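**July, 21:40, Purik reservoir, east hide**

Second night on the lake monster file. Liesl has sorted the witness letters into two piles, "otter" and "possibly otter". There are 56 of them and the oldest is my favourite: a dairyman who saw a neck "as long as a bad sermon" and went back to his milking.

Sound recorder went in off the jetty at dusk. The Zoltosent log gives 934 separate noises before we'd opened the sandwiches. Weronika Czerwiński listened to the first 2 minutes and says perch. I've written "perch (W.C.)" and left a line free underneath for the monster. 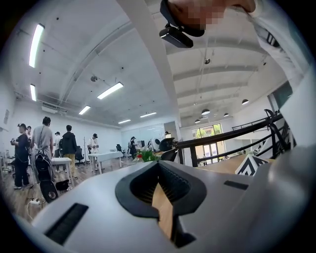

*Small black device on its strap mount, light wooden strip showing in the notch.*

Brorkov newsletter wants 1,000 words on the hump sighting. The hump was seen by one man, at distance, on his birthday. Could manage 200 if I describe the weather.

To do: ring Witkowska archive again re the missing plate. Ask Liesl where the "not otter" pile has gone, as I'm sure there was a letter about wings. Move the recorder further from the ducks.

22:15. Splash, large, left of the buoy. Heron.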